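Highlighters that don't smear gel ink?? going nuts here

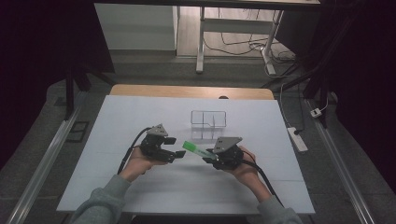
2 min read · 13 replies hidden

inkblotted wrote:
ok so I take notes in gel pen, always have, and every highlighter I own turns the page into soup. Studying for a licensing exam in October and I have 188 pages of handwritten notes to go through. Green is my "memorize this" color so it gets used the most. Currently on a Umeo chisel tip, smears like crazy. Waited a full minute after writing, still smears. What are people using? Don't want to spend a ton.

papermoth wrote:
It's the pen, not the highlighter. Swap the gel for a plain ballpoint and the problem goes away. Sorry, I know you said always.

inkblotted wrote:
notes are already written lol. 188 pages. not redoing them

papermoth wrote:
Fair. Then dry highlighter pencils. Mistetti makes a fat one, goes right over gel and no smear at all. Color is weak though, and you'll sharpen it constantly.

deskgoblin77 wrote:
Hard disagree on pencils. Tried the Mistetti ones for a whole semester and couldn't see the yellow under a desk lamp. Green is a bit better. Gel stick type (the waxy twist up ones) is what you want. Ugly, crumbly, but bright. Wipe the crumbs off before you close the notebook or they get pressed into the facing page, ask me how I know

quietmargins wrote:
What paper? Matters more than either one imo. Slick coated paper and gel ink never really sets. I had a Jevholm notebook, gorgeous thing, 200 pages, and I could smear stuff from a week before. Cheap copy paper same pen, fine in seconds

inkblotted wrote:
uh. it is a Jevholm

quietmargins wrote:
well there you go

deskgoblin77 wrote:
I have two Jevholms and dont have this problem. Think they changed the paper at some point. My old one feels toothier.

lemon_tab wrote:
Photocopy the pages and highlight the copies. Did this for my boards. Toner doesn't budge with a liquid highlighter, you keep the originals clean, and you can scribble all over the copies. The shop on Wattanapong Street near me does a cheap stack rate

papermoth wrote:
Careful, some toner does lift. Test one page. Inkjet is way worse, dont do inkjet.

lemon_tab wrote:
never had toner lift, what are you pressing it with, a brick?

papermoth wrote:
Old office copier, black streaks in all my highlighter tips. It happens.

stampede_of_one wrote:
Also stop highlighting so much?? If green is "memorize this" and green is running out, thats a lot of green. I went back over my old law outlines once and it was basically every line. Learned nothing from it. Flash cards did more for me, I had 1,000 by the end and the highlighters just sat in the cup

inkblotted wrote:
ok rude but maybe. I do like the colors tho, helps me find stuff

deskgoblin77 wrote:
Finding stuff is the whole point, ignore them. Could also do a line down the margin instead of over the words. No ink contact, no smear. Bracket the important bit and color the bracket.

quietmargins wrote:
^ margin line is what I do now. Wipe the tip on scrap paper between lines if you do go over ink, keeps the green from going swampy

inkblotted wrote:
did margins on a few pages tonight and it's so much faster. Gonna copy the two worst chapters at a shop and get a twist up stick for the rest. will report back if the crumbs get me

lemon_tab wrote:
laser copy! make sure to ask!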